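Home › Reviews › Scheduling Tools

Narix Scheduler: Two Months on a Small Business Account

Reviewed by Zuzanna Walczak

Narix is a browser-based tool for queuing social media posts. It connects to the usual networks, holds drafts in a shared calendar, and publishes them at set times. I ran it on the accounts of Prevthorpe, a parts supplier with one marketing person and a modest following. The test used the middle plan and started in December.

Setup

Connecting the accounts took 14 minutes, including one failed login. Import accepts a CSV file with fixed column names. The names are listed on the help page but not in the import window, so keep the help page open. I loaded 275 old posts. All but 11 came through; the rest had captions over the length limit and were listed in an error file with line numbers.

Calendar and queue

The calendar has month and week views. Posts can be dragged between days, but the time of day resets to the account default when you do this. There is no setting to prevent it. Queue slots are defined per network and work as described. Time zones are set per workspace, so a company posting to two regions needs two workspaces, each billed separately.

Approval

A draft can be sent to one approver. Oana Bucur approved ours from her phone and had no trouble with the mobile page. Comments stay attached to the draft after publishing. Rejected drafts return to the writer with the scheduled slot removed, and the slot has to be picked again.

Media library

Images are stored once and can be used in any number of posts. Tags are plain text and case-sensitive. Search covers tags and file names only. Captions are not searched, and alt text has to be typed again for each post.

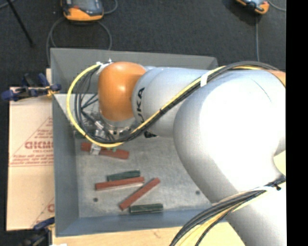
Last updated: Tue 7 April

Reporting

Reports cover reach, clicks, and saves by post. Link tags are added automatically if the option is on. Export is CSV or PDF; the PDF cannot be edited and carries the Narix logo on every page. Click totals matched our site analytics closely on most days. Figures for saves arrived a day late.

Verdict

Suitable for one brand in one time zone with a single approver. Agencies should check the workspace pricing first. Rating: 3.5 out of 5.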